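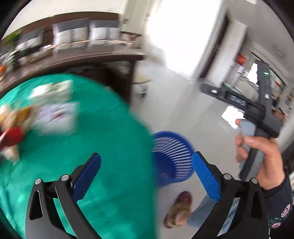
22 Aug 2019

Tidy-up in the sitting room, round two. I'd promised Kirsty Whitelaw a proper list of what lives where before the Dimel people come in September, so most of this is for her, and the rest is so I stop asking myself the same things every week.

Started with the green-topped table as it's the one we all dump things on. Papers first. Old Zetness price sheets can go, all of them, but keep anything with handwriting on it till Lachlan Pearce has had a look (he lost the paint codes last time and sulked for days!). Bread and snacks stay on the table, together, on the side away from the papers. I know, I know, they ought to be in the kitchen – but we've tried that and they creep back.

Rubbish. I've settled on the blue mesh basket on the floor by the table, close enough that you can sweep wrappers straight off the edge. It's light, it doesn't tip easily and you can see what's in it from the top, so if a card or a label goes in by mistake you've a fair chance of getting it back. No liner for now. I timed the table at 16 minutes from start to finish, which included a fair bit of reading things I should have been binning. 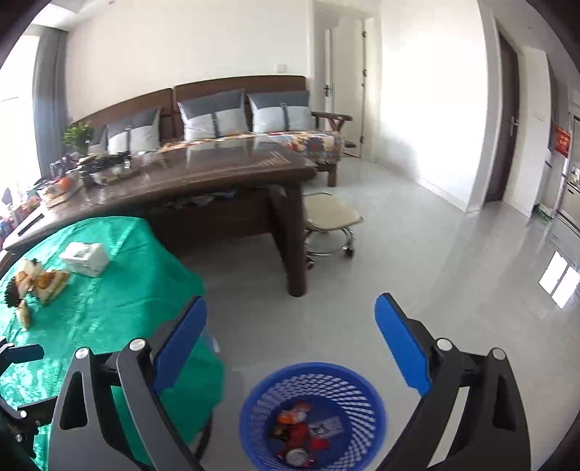 Keegan Pirihi reckons the basket needs a liner whatever I say, because crumbs go straight through the mesh and then it's the floor tiles that want doing as well. Fair point. I'll try one of the thin bags from the Hinds box (400 in there, we won't run out) and see if it stays put under the rim.

Still to do: the big dark desk. Fruit can stay where it is, the jumble at the back can't. The plant wants turning round to the window. Cushions go along the back of the sofa, pale blue middles facing out, throw underneath and pulled straight. The stool on castors gets pushed back by the desk when you've finished with it, please, Eetu.

Ask Jeanie Shearer if she wants the spare tablecloth back.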